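Re: [houseshare-list] Moving out of a furnished room, what to do with small things

Hello all,

I read the message from last night two times, because I was in almost the same position in February. I will answer inside the text, I hope the quoting arrives well on your side.

> I am leaving the Skarnell building at the end of my contract and I have
> one room of belongings, no car, and a new place which is smaller. The
> furniture stays. What worries me is not the big things, it is all the
> small ones. How early did you start? Did you sell or give away? And is it
> true that Serkine will keep part of the deposit if one box is left in the
> cellar?

I start with the last question, as it is the one with money in it. In my case Serkine kept 500 from a deposit of 2000. The box in the cellar was one line on the list, but the larger part was for cleaning of the oven and for a key that I had copied and did not give back. Please read the paper you signed when you moved in. Mine had a page at the end called "Condition on return", and I had never looked at it. The cellar is mentioned there in one short sentence, together with the mailbox and the bicycle room. If your paper has the same page, then yes, a box is enough for them to charge the removal.

I wrote to them and asked for the bill of the removal company. They sent it after the second letter, and then they gave me back a part of the sum. So it is worth asking, but be polite and keep a copy of everything. Always write the apartment number in the subject. Mine was 1431, and when I forgot it one time, the answer went to somebody else in the building.

> How early did you start?

Too late. I started one week before the end, and I would tell you to take four weeks. Not for the work, the work is small. The reason is that other people need time. The person who wants your lamp can only come next Saturday morning, then the child is sick, then it is one week later. If you have four weeks, this does not matter to you. With one week you carry the lamp down the stairs yourself and you are angry at the lamp.

My order was this, corrected by what I learned:

1. Write to the landlord and ask for the date and the hour of the final visit. Ask also who will come. With Serkine it was an outside company, and they could not decide anything on the spot. They only wrote down and took photos.

2. Empty the cellar first, before the room. I did the opposite. Most of what I had there I had not touched since I arrived, and it was easy to decide. It also gives you a place to put the packed boxes, if your cellar is dry. Mine was dry in winter only.

3. Bring all the small things of the room to one open place where you can see them together. A table is good, a bed is not good, because in the evening you need the bed and everything goes back into the corners. I prefer a cart or an open shelf. Cloths, soft toys, baskets, everything goes up there with no order, and you decide later.

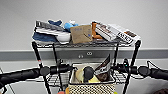

4. Decide on each thing one time only. I take the thing in my hand and it goes to one of these: comes with me, goes to a person whose name I know, goes to the give-away shelf, goes to the trash. I do not permit "maybe." In my first apartment I had a maybe box and I moved it through three cities. When I opened it at last there was a phone charger for a phone that I do not own anymore, and a bag with curtain hooks.

5. Cancel the contracts. Electricity, internet, and the insurance for the household if you have one. For the internet the notice was longer than for the apartment itself, this surprised me very much. I paid two months for a connection in a room where I did not live.

6. Take photos of the empty room, also inside the oven and behind the doors. Take the meters too. I wrote the number 1812 from the water meter on my hand, because the phone battery was finished, and later I could not prove it to anyone. A photo would have been better.

> Did you sell or give away?

Both, and if I did it again I would only give away, with the exception of the bicycle. I had eleven things on the Falcão board and sold four of them. For the money I received I had to answer messages during many evenings. Many people ask "is it available," you say yes, and then silence. Others ask you to deliver for free to the other side of the river. The bicycle was different. The price was good, and the buyer came the same day.

For giving away there is the Solluvell room, behind the laundry on the ground floor of the Skarnell building. You need the code of the door, which is the same as for the laundry. Clothes must be washed and in a closed bag. They do not take pillows or mattresses, and electrical things only with the cable. Go in the afternoon, in the morning it is often locked. Soft toys they took from me gladly at that time, but the rules change with the season, so please look at the paper on the door.

About transport without a car: I made the move with a taxi for large loads and two trips by tram. The tram trips I regret. It is possible, but the boxes must be small, and you should not travel between four and six o'clock. Books I sent by mail, it was cheaper than I thought. Put them in small boxes and not in one large box, because the bottom will open. Mine opened in front of the post office.

One more point, as your new place is smaller. Ask for the measurements of the closet, the inside ones, before you pack. I had the size of the room but not of the closet, and the closet had a pipe in it. My winter coats were on a chair until April.

If somebody else on the list had the final visit with Serkine more recently than me, please correct what I wrote about the outside company. It is possible that they changed it.

I still have some good strong boxes, folded flat, and a roll of tape which is nearly full. If you want them, write to me off the list and tell me an evening which is good for you. I can be at the side entrance of the Skarnell building after seven.

Best regards from the former 1431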